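# Falamov Slot Planner

Share 18 | Comments 16

Falamov is the planning and control package used by the Wistitix assembly group for work with slotted fixtures and open computer cases. It covers grasp selection, approach planning and contact-limited insertion. Maintainers are Hanane Fawzy (planning) and Wael Cherkaoui (control).

## Scope

The planner accepts a fixture map and a target slot, and returns a path in the frame of the wrist camera. Slots are treated as narrow openings with one free axis.
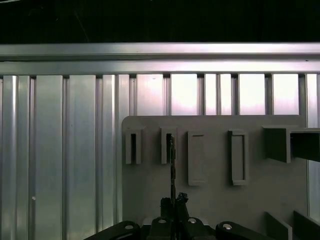
Each path ends in a pre-contact pose. From that point the controller takes over and limits the force until the goal depth or a timeout of 2000 ms is reached. Both outcomes are written to the run log with the last measured pose.

## Configuration

Fixture maps are stored in `maps/` and must be reloaded after any change to the table layout. The default approach speed is 16 mm/s. Memory modules use a separate profile, `ram_side`, in which the module is kept level during transfer and turned only above the case.
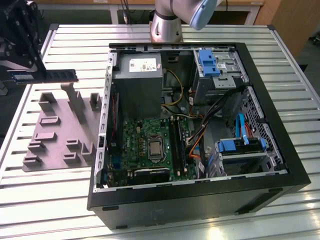

Cable avoidance is off by default. When it is enabled, the planner adds a keep-out volume for each cable segment reported by the perception node, and planning time increases.

## Known issues

- Issue 77: slot edges in deep shadow may be reported twice.
- Maps exported from Trukier lack holder heights. Enter them by hand.

## Contact

Requests for access should be sent to Ayman Soliman.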